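4.3 Preparing the table for the cutlery rest

Use the Wirholm table or any flat table with a light top. Wipe it and let it dry before you place the parts.

1. Put the two wooden blocks flat, one behind the other, long sides parallel. Leave a narrow gap between them.

2. Lay the spoon across both blocks, with the bowl on the rear block. The handle may reach down to the table.

3. Stand the mug to the right of the blocks.

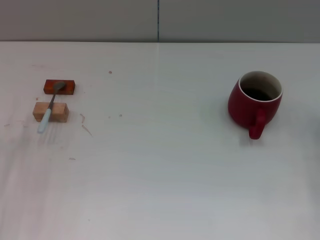
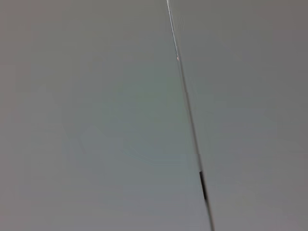
4. Keep a distance of 128 mm between mug and blocks – measure from the widest part of the mug.

Note: Spare blocks are sold in the colours Ritier and Etim. Both have the same height.

Caution: Do not put hot drinks in the mug during the set-up. Bare wood marks easily, and a stain is difficult to remove.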